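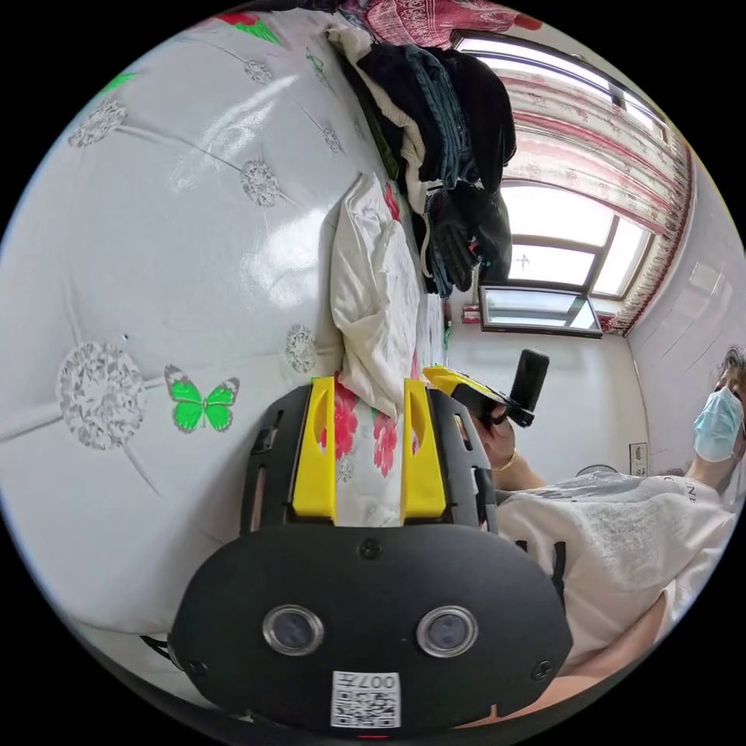
Visit to the student robotics project, Golestani school
September 29, 2023

We took the early bus from Rarkow, and the ride was 70 minutes because of road work. At the door they gave us paper badges and a good coffee.

The project is called Walla. It is run by a class of 16 students, and they want to teach a robot to do housework, beginning with the bedroom. The students work with grippers held in the hand and record short tasks: pulling a sheet straight, moving a pillow, picking up a piece of clothing. Since July they have saved 2,372 recordings, and the goal for the end of the school year is 3,000.

I was allowed to try. It is harder than I expected – my fingers wanted to do the work themselves, and I closed the gripper too early many times. One student told me to go slowly and look only at the tips. After that I could lift a corner of the blanket.

In the afternoon we saw the club room, where they prepare for the Bullero competition. The arm there was not running, a motor was waiting for repair. We looked at the drawings and asked many questions about the cost.

The next visit day is not fixed yet. Bring indoor shoes, they ask for them.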